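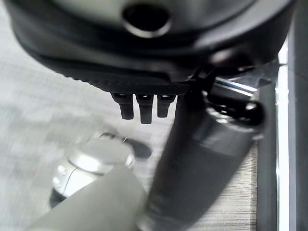 The textured band and the three short black prongs beneath it.

I've had a cordless hedge trimmer on loan from Allodby since November, and my arms would like a word. The old petrol one weighed a tonne and started on the 6th pull if I was lucky, so I was an easy sell!

My neighbour Faith Koech swears by her Hundthorpe -- louder, longer blade, $586 at the garden centre -- and we spent a whole Friday arguing over the fence about whose lilly pilly looked neater.

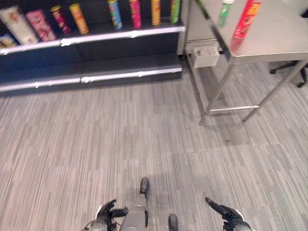
Hers did, a bit. But mine was finished before lunch, and I still had enough battery left to go round the back and tidy the rosemary (which I'd been ignoring for ages). Next up is the murraya by the driveway.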